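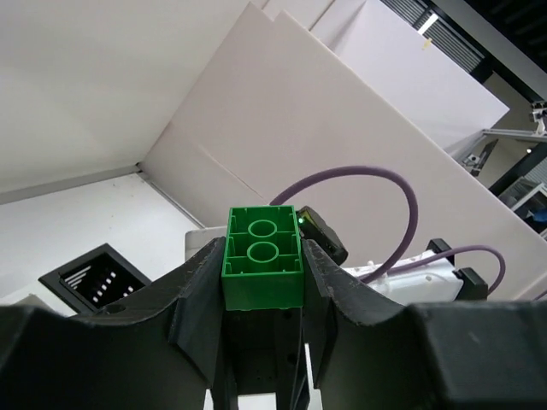 Green toy brick, open side up, with the tubes and inner ribs showing.

Clutch, wall thickness and why old bricks go slack

Members of the toy library have asked why some of the large construction bricks no longer hold together while others of the same age still do. The short answer is wear at the contact points, made worse in some cases by heat. The longer answer follows, along with the changes we are making to how sets are checked on return.

A brick of this type holds by interference. The studs on the lower brick are very slightly too big for the space they are pushed into, so the walls and tubes of the upper brick have to flex outwards a little to let them in. The force of the material trying to return to its original shape is what we feel as grip, usually called clutch. It depends on the stiffness of the plastic, the thickness of the wall and the amount of overlap. The overlap is small, and losing even a fraction of a millimetre makes a noticeable difference in the hand.

Wear takes that overlap away. Each time two bricks are joined and parted, a little material is polished off both. Grit speeds this up considerably. Sets used outdoors in sandpits come back with dull bands near the top of the studs, and these are the bricks that fail first.

Creep is the second cause. Plastic held under load for a long time slowly takes on its new shape. A tower left standing on a windowsill for the whole of August will be looser when it is finally pulled apart than one that was built and broken up on the same afternoon. Bricks should be stored separated. Boxes should be kept away from radiators and out of parked cars.

Washing is the third. Several households have been using the dishwasher, and the drying stage is hot enough on some machines to bow the longer side walls outwards. The brick looks sound but the middle studs no longer touch anything. Please wash by hand in warm water with ordinary washing-up liquid, rinse, and leave to drain open side down on a towel. Avoid solvent cleaners and anything sold for removing labels – these can craze the surface, and the damage often shows only weeks later.

From the start of next term, Uwe Wiegand will test a sample of 18 bricks from each returned set. The test is simple. Four bricks are stacked, the stack is lifted by the top brick and held for 12 seconds, then turned on its side for the same time. If it parts, every brick in that box is tested against a reference brick kept in the drawer for this purpose. Slack bricks go into the sorting and colour-matching tubs, where grip does not matter. Cracked bricks are withdrawn altogether.

The stock now stands at almost 900 large bricks, divided between the Collano and Merkau boxes. The names refer only to the shelves they came from when the two collections were merged, and the contents may be mixed freely. Small-format bricks remain in the locked cupboard and are not lent to households with a child under three.

Borrowers who find a loose or split brick should put it in the paper bag inside the lid and leave the label blank. There is no charge for worn parts.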